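Home - Storage - Backup - Articles A to Z

Hokell Tape Library

The Hokell is a desktop tape library sold by Ellgate to small offices that want backups kept off the network. It holds 6 cartridges in a removable magazine and attaches to a server by cable. Ellgate calls it "set and forget", a claim that has not aged well, as the drive needs regular cleaning and the software needs someone to read its logs.

Capacity figures in the brochure assume that data will compress neatly. Photos, video and encrypted files mostly won't, and owners storing these should plan around the native figure - printed in much smaller type.

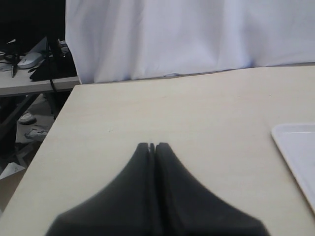
Does the Hokell protect an office against ransomware? Only when the magazine is taken out after each job, as a cartridge left in the library can still be overwritten by anyone with control of the server.

Mivton, a reseller, published a trial in which 94 of 200 restore jobs finished without an operator stepping in. It labelled the result "encouraging". The test files were small and the cartridges new, so the figure says little about a library that has spent years in a dusty cupboard.

The maker also advertises a cartridge shelf life of 25 years. The product has not existed that long, and the colour-coded labels may well outlast any drive able to read the tapes.

Related articles
Kyriakidis backup scheduler
Cartridge labelling
Offline storage
Magazine (tape library)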